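How to keep a basketball scoresheet at club level

Written for the table officials of the Jeminon winter league, but the method applies to any running scoresheet with minor changes. Revised in August by Ingrid Nakamura.

What you need

Two pens of different colours, one dark and one red. A printed sheet on its carbon set. A ruler. Do not use pencil for anything that will be submitted.

Before the game

Arrive at the table 30 minutes before tip-off. Enter the competition name, game number, venue and officials in block capitals. Game numbers are allocated by the league and run on from the previous season, so the first fixture this year is 604. Do not restart at one.

Each coach gives you a list of names and shirt numbers. Copy it in ascending order of shirt number. The home side goes in the upper panel as Team A, the visitors in the lower panel as Team B. Rule a line through any unused rows once the coach has confirmed the list.

Ten minutes before the start, each coach confirms the list, marks the starting five with a small x beside the player number and signs. Team A does this first. When the game begins, circle the five crosses in red. A substitute gets an uncircled x the first time he or she comes on, in the dark pen or the red according to the period.
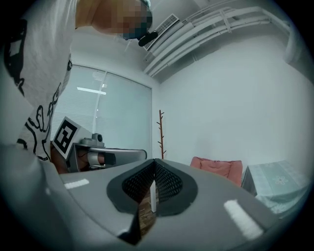 Recording the score

The running score occupies the right half of the sheet. Each team has two columns: one for the shirt number of the scorer and one printed with the cumulative total.

1. For a two-point basket, draw a diagonal stroke through the new total and write the shirt number beside it.
2. For a three-point basket, do the same, then circle the shirt number.
3. For a free throw, fill in a solid dot over the new total and write the shirt number beside it.
4. For a basket scored by a player in his or her own basket by accident, credit the points to the opposing captain on court.

Use red for the first and third periods and the dark pen for the second and fourth. Overtime is kept in the same colour as the fourth.

At the end of each period, draw a thick circle round the last total for each team and a thick line under it and under the shirt number of the last scorer. Enter the period score, not the cumulative score, in the boxes at the foot of the sheet. If Unport lead 17–10 after the first period and 31–28 at the half, the second-period entry is 14–18.

Check the total against the scoreboard after every basket. If they differ, wait for the next dead ball before signalling to the referee. Do not sound the horn while the ball is live.

Recording fouls

Every player has five foul boxes. Enter P for a personal foul, T for a technical, U for an unsportsmanlike and D for a disqualifying foul. Where free throws are awarded, add the number as a small figure to the right of the letter, for example P2.

Mark the team foul boxes at the same time. Once a team has four in a period, the marker goes up when the ball next becomes live. Technical fouls on the coach or the bench are entered in the coach's row and do not count as team fouls.
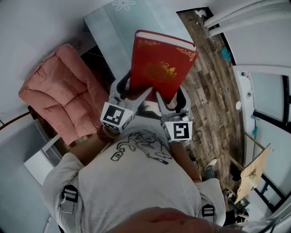 At the half, draw a thick line between the foul boxes that have been used and those that have not. Cancelled penalties are shown with a small c beside the foul. This is the entry most often missed, and it is hard to reconstruct afterwards – write it as soon as the referee has finished reporting.

Time-outs

Write the minute of the period in the next free box under the team name. A time-out with 3:20 left in a ten-minute period falls in minute seven. Unused boxes are closed with two horizontal lines at the end of each half.

Closing the sheet

Draw two thick lines under the final totals and a diagonal through the rest of each column. Add up the period scores and confirm that they match. Write the final score and the name of the winning team in full (Tumano, not TUM).

The table crew sign first, then the umpires, and the crew chief last. After the crew chief has signed, nothing may be changed. A captain who wishes to protest must sign in the space provided before that point.

The top copy goes to the league, the second to the winners and the third to the losers. Send the top copy to Harriet Park by noon on the day after the game.

Corrections

Errors found during play are corrected at a dead ball with the crew chief's approval. Strike through the wrong entry once so that it stays legible, write the right one beside it and have the crew chief initial both. Correction fluid makes the sheet void.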